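The house at Homholm is reached by a lane that bends so often you begin to doubt it, and by the time I had found the right gate Ye-rin Ban had already put the kettle on, let it go cold and put it on again. She has spent the past five years going through the papers of the Tellton family, who built the place, lost it, bought it back and lost it once more, and she talks about them rather as one talks about neighbours who have moved away.

"I came for the east wing," she told me, once we had settled in the old steward's office with our cups. "They wanted a short note on when it was built, two pages at most, something for the guidebook. I thought it would take me the summer. Well, you can see the boxes."

The boxes line two walls. They hold household accounts, for the most part, along with letters, quarrels over fishing rights and a great many bills from upholsterers. The catalogue she has drawn up so far runs to 1,020 items, of which 569 concern one person: Lady Augusta Tellton, who was widowed at thirty-one and ran the estate for the rest of her long life, although on paper it belonged to her brother-in-law.

"He lived at Grendeck, you see, over the hill, and he hated it here," said Ban. "He thought the house was damp, and he was quite right, it is damp. So he let her stay on for a year, and then another year, and it was never put in writing. All the while she was planting avenues and pulling down staircases and sending him the bills! And he paid them. He grumbled terribly, but he paid them."

It was Augusta who gave the east wing its present shape. The guidebooks had always credited her husband, partly on the strength of his coat of arms over the garden door, and Ban herself believed it until she came upon the mason's contract one wet afternoon in May, folded inside a seed list. It was signed by the widow and dated two years after the funeral. The arms over the door, it says, are to be "in memory of my lord, and somewhat larger than the last".
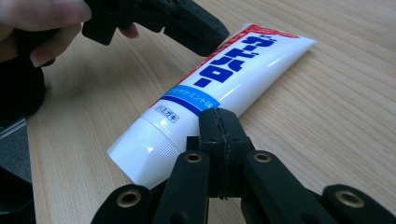
Why did Lady Augusta have the private rooms moved to the east side of the house?

She wanted the morning light and a door of her own into the garden, and she wanted to be as far as possible from the great hall, where her brother-in-law's lawyers were put up whenever they came to stay. Her letters give all of these reasons at one time or another, depending on whom she was writing to.

The rooms themselves are small and rather lovely. There is a music room with a painted ceiling of herons and reeds, a bedchamber hung in faded green, and a closet, hardly wider than a cupboard, where she did her accounts before breakfast. Ban is fondest of the closet. She took me along to see it and stood in the doorway for quite some time, pointing out the ink stains on the sill.

"People ask me whether she was happy," she said. "I never know how to answer. She was busy. In one winter there are 233 letters, and she complains in nearly all of them, about the roads, the price of candles, her knees. But then she'll break off to tell her sister that the herons are finished and that she has been in to look at them twice since dinner."

The second loss of the house came long after Augusta's day, and Ban is happy to leave that part to others. Her colleagues on the Nam project, which is tracing the family's trading interests overseas, have the later ledgers and are welcome to them, she says, as the handwriting is dreadful. She would sooner stay where she is, with the upholsterers.

The two pages for the guidebook were delivered in the end, a good while late. The book that has grown out of them is nearly done, apart from a chapter on the gardens and an argument about the orangery, which she would like to settle before the leaves come down and the old foundations can be seen from the terrace. We walked out to look for them anyway, and found one corner, or what she thinks is one corner, under the ivy by the south steps.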